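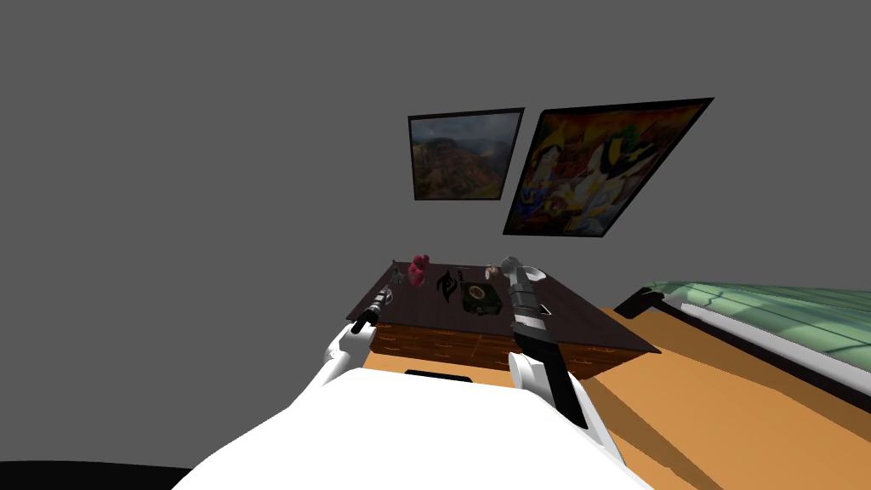 Cisternas, 2/9/18

Simulation log, bedroom layout, dresser task. Entry by Ye-rin Hwang; reviewed by Young-sook Yang.

The purpose of this session was to compare the Hement and Vadow controllers on the two-arm model before either is approved for the physical unit. The grippers, the camera position and the arrangement of objects on the dresser top were held the same for both. The gray figurine near the back corner was assigned to the left arm and the white rounded item toward the right end to the right arm. The black square device between them was treated as an obstacle.

Hement completed 154 of 290 trials without contact with the obstacle. The left arm performed well throughout. Most failures came from the right arm, where the gripper hides part of the white item from the robot's camera on approach and the position estimate drifts in the final segment.

Vadow was stopped after six trials. The wrist overshot on each one and the log reported joint limit warnings. Gains had been carried over from the January configuration and do not suit the longer reach. These trials are not to be entered in the comparison table.

Dr. Yang asks that the right arm approach be repeated from a higher angle, with two settings for closing speed. The Bavari contact model remains in use until further notice. Vadow gains to be retuned before the next entry. Shadow rendering was left on and slowed the runs; it should be switched off for batch work.

2 comments
6 shares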